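Thread on sorting and folding a mixed load, one piece at a time. Starting with darks: charcoal gray shows every crease, so it comes out of the basket first and gets folded first. 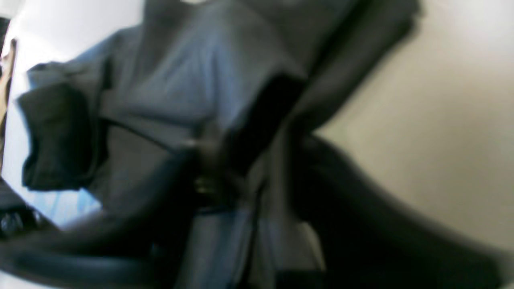
Elspeth Innes
22 April 2018

1/ Find a seam before you do anything else. On a dark garment the folds go nearly black and you lose the edges. Follow the seam with a finger until you reach a cuff or hem.

2/ Turn the sleeves flat before folding the body. A rolled cuff left inside the stack prints a ridge through the two layers above it.

3/ Fold width for my shelves is 11 inches. The shelves are Skudow, 16 inches deep, so there is room behind for socks.

4/ Light blue next. Big soft pieces bunch up when left in a pile. Shake once, pull opposite corners, then smooth from the middle out. 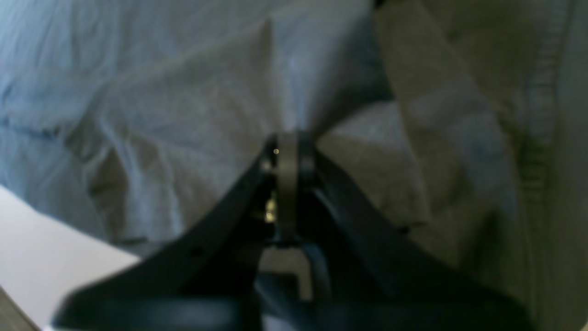 Does bedding need ironing?
Pulling it square while it is slightly damp takes out most of the creases. I stopped ironing mine in June.

5/ Sheets get folded in thirds lengthwise, then in half until they fit the shelf. Fitted ones: corners tucked into each other first, elastic side up.

6/ Calum Nisbet folds his over a door. It works if the door is clean. Mine at Sadstead is not.

7/ Gray cloths last. Pinch near one edge, lift, let the weight straighten it, lay it down.

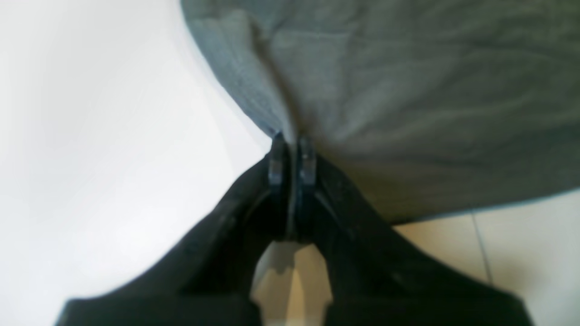 How many times should a cleaning cloth be folded?
Twice is enough for most. A third fold makes the stack lean.

8/ Whole load, including socks: 22 minutes. Previous method, which was a chair, took longer to find anything in.

9/ Next thread covers the linen shelf. I still have 60 hangers to get rid of, if anyone near Sadstead wants them.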